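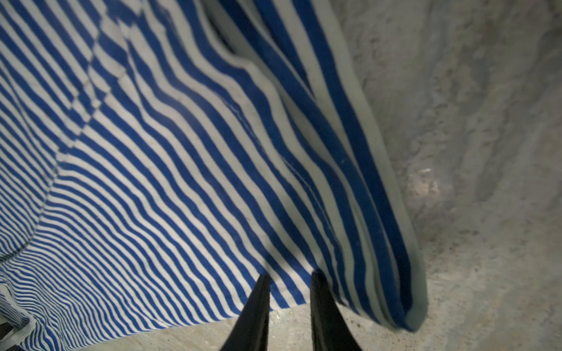 Figure 3. Blue-and-white striped towel over a grey concrete floor, with folds and a rolled edge.

3.2 Stripes as a guide to fold state

The study used striped and plain towels in equal number, 60 of each. Kinnear and Balogh (our two coders) looked at 400 photographs of towels in different stages of folding and marked every place where they judged the cloth to be lying over itself. They worked separately and did not see each other's marks until the end of May.

Striped towels were easier to mark. On a flat towel the bands run straight, so a bend in a band shows that the cloth has lifted or turned. In Figure 3 the stripes curve across most of the towel and turn sharply at the raised crease. They also look narrower and closer together near the lower left than at the centre. Both coders treated a change in spacing of this kind as weak evidence, as it can come from distance as well as from folding.

The harder case is a line where the stripes fail to meet. One such line curves across the upper left of the towel in Figure 3, with the blue bands stepped on either side of it. A step like this may be a seam between two panels or the edge of a fold, and colour alone does not settle the matter. We told the coders to mark these lines as "unclear" unless some other cue was present, such as a shadow or a visible hem.

Rolled edges gave little trouble. Where several layers curl over one another, as on the right of the towel in Figure 3, the bands along the roll are enough to pick it out from the flat cloth beside it.

The coders disagreed on 15 of the photographs of striped towels, mostly over lines of the "unclear" type. Vanags went through these again and her reading was used in the analysis. Plain towels are dealt with in Section 3.3.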